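Cabbage in April

Since I moved to Ladville I try to eat what the season gives, and in April the season does not give much. The leeks are finished, the strawberries come from far away, and so I buy cabbage again. My mother bought it in November and kept it in the cellar until spring. 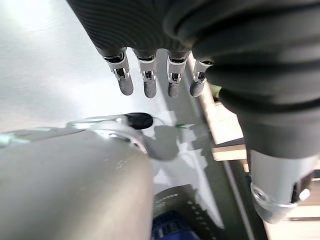

Jytte Egilsson wrote under my last post that I should stop boiling it, and that a cabbage wants a very hot pan, butter and no lid. I tried her way on Sunday and she is right. The edges became brown and sweet, and my son took two times.

For one pan I use 920 grams of cabbage, cut in thick pieces, with a spoon of mustard at the end. Salt must wait until the pieces have colour. If you have napa cabbage, give it less time, for it is soft and full of water.
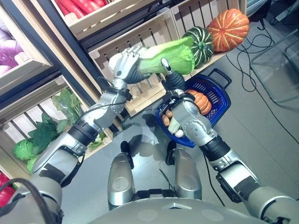 Napa cabbage, held by its white base.

Next week I will try to make it sour in a jar. Ea Vestergaard has promised me her recipe, but she writes slowly and I must be patient.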